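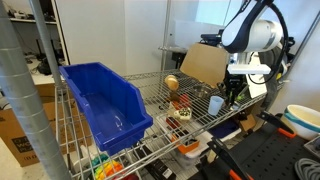 Speaker notes – "The Understudy Always Goes On": backstage musicals and why they keep working on us
Film club evening, August 2018. Keep it under 52 minutes or they start stacking chairs.

Opening

Say hello. Thank Rowena Castillo for the introduction, whatever she says in it. Last time it was "our second choice," and she was right.

Start with the plot of every backstage musical ever made. There is a show. There is no money for the show. The leading lady hurts her ankle, or her pride. A kid from the chorus goes on in her place, having apparently learned the whole score by standing near it. Curtain, kiss, the end.

Ask who has seen one of these. All hands. Ask who can name the man who put up the money. No hands, usually. Move on.

Clip 1: the rehearsal number from Ostia (four minutes)

Set it up quickly. Small studio, two sets, one of which is the other one with curtains. The director is played by an actor who had clearly never been inside a theater and treats the stage as something that might bite him.

Things to point out after the clip:

The piano is on the left until the second verse and on the right afterward. Let someone in the audience spot it. They'll be pleased all evening.

The dancers are tired. It's a rehearsal scene, so it passes for acting.

The song has no bearing on the story. It could be lifted out and put in a film about a shipwreck. Pause here. Then tell them it was, two years later, under a different title.

Middle section: the money man

Every one of these pictures needs someone rich and foolish. In Pleron he's a mattress king. In The Bartoš Follies he's a count, or says he is, and the script loses interest before we find out. My favorite is the uncle in Mendness, who agrees to pay for 200 costumes on the strength of one dinner. Read his speech aloud. Do NOT do the accent. (See last November.)

The point to get across: these films were made by people who spent their working lives asking rich men for money, and the rich man is always the funniest part. Leave a moment for that. Drink some water.

Clip 2: the finale of Mendness (six minutes)

Warn them about the sound. It goes woolly for the first minute and then comes back with a bang, right on the cymbals. Front row should be told personally.

Afterward, talk about scale. We're asked to believe this is happening on the stage of a theater that seats about 60. There is a staircase. There is a fountain. There is a second, larger staircase behind the fountain. The people in the balcony would have needed to be in another town to see it all, and the film cuts to them clapping anyway.

Florian Picard will object at this point that it's "dream space." Let him. He has driven a long way. Answer: yes, but somebody still had to build the stairs.

If time is short, skip to the understudy.

The understudy

She's the reason we watch, and she is usually the dullest person on screen. Compare the leading lady with the ankle, who gets every good line and goes home in a cab at the hour mark. Bartoš gives her one last scene at the dressing room door. It runs 72 seconds and it's better than the wedding. Play it if the projector is behaving.

Questions

Likely ones: Is it on disc? (No.) Did she do her own singing? (Also no.) Will there be a part two? Look at Rowena.

Remember to collect the adapter before leaving.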